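Search the site

What the Night Shift Knew

By Nabila Chin
Wednesday
46 comments | 259 shares

I have been meaning to write about the arm at Larnik since August, and I have put it off mostly because I like everybody involved and I knew that whatever I said would sound like taking sides.
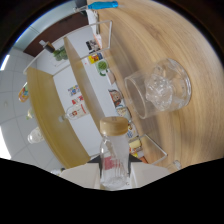
I spent eleven years at Larnik before I started writing for a living, and I still go back for the leaving dos and the odd birthday, so I can't pretend to be a neutral party. For those who have never had reason to think about it, Larnik takes in returned household goods for shops that would sooner not deal with them. Glasses, bottles, ornaments, small toys, tools, all the bits and pieces that people buy and then decide they can't live with. Somebody has to pick each one up, look at it, decide whether it can be sold again and put it in the right tray. When I joined there were 70 of us doing that across two shifts. Now there are 46, and a row of arms from a company called Trodo, and the arms do most of the picking up.

I should say straight away that the arms are good. I went in expecting to find them clumsy and I had half hoped to, if I am being truthful, and I came away rather impressed. They are patient in a way I never was at half past four in the morning. They don't get a bad back. My old bench partner Khairul Sumampouw had two operations on his wrist before he was forty, and he will tell you quite cheerfully that he would have let a machine do his lifting years ago if anybody had offered him one. I think people who write against this sort of thing (and I have read a great many of them) often forget how much of the old work simply hurt. I don't miss it, and I wouldn't wish it on my nieces.

So the hands are taken care of. What I want to talk about is the looking, because that part of the job has changed more than the managers let on, and I am not sure they have noticed.

Clear things are a nuisance to sort. Glass and clear plastic are hard enough for a person, and they are harder still for a camera, which sees the table through the tumbler and the shine on the rim and has to work out where one stops and the other starts. When the arms are unsure they stop and ask, and a person at a screen tells them what they are looking at. That is the new job. Khairul does it now, four of them to a room, each minding several arms at once — and he is very good at it, as you would expect from a man who handled returned glassware for most of his adult life. He can tell thick from thin by the way the light sits in the base. He knows which sort of lid sticks. He learned all of it by picking things up.

You will see where I am going. The young woman who sits next to him started last year, and she is quick and clever and has never worked a bench. She asked him once how he knew a certain bottle would be heavier than it looked, and he told me he sat there for a good minute and couldn't give her an answer. He ended up bringing one over from the trays at break so that she could hold it. After that he brought a few more. By the time I visited they had a little collection on the windowsill, and the others in the room had started adding to it, and at break they passed things round and talked about them. I found it very touching, and I also thought that somebody ought to be paying them for it.

The firm's own training, as far as I can make out, is 30 slides and a quiz. I have seen the slides. They are about which button to press. I don't blame whoever wrote them, who was probably given a fortnight and told to keep it short, but it does show what the company believes it bought. It believes it bought a machine and some people to press its buttons. What it has is a machine that leans on a great store of knowledge in the heads of people like Khairul, who is fifty-three and has his eye on a bungalow in Ultley.

My own suggestion is a modest one and I have made it to the management, who were very polite. Let every new starter spend their first two months on a bench. Keep a few benches going for the purpose, proper ones, with real returns on them, and put the older hands in charge and pay them a teacher's rate. It would cost something, I know. It would also mean that when the arm stops over some awkward bit of glass in ten years' time, the person it asks has held one.

There is a smaller thing too, which I nearly left out. The old floor was noisy and we talked all night long. We knew whose mother was poorly and who had fallen out with whom. The screen room is quiet, and people wear headphones, and the new starter told me she had been there five months before she learned Khairul had children. They talk more now, over the bottles on the windowsill. I would put a bigger table in that room and lengthen the break by ten minutes, and I told the management that as well. They wrote it down, and I am going back before Christmas to see whether there is a table.

46 comments
Share this article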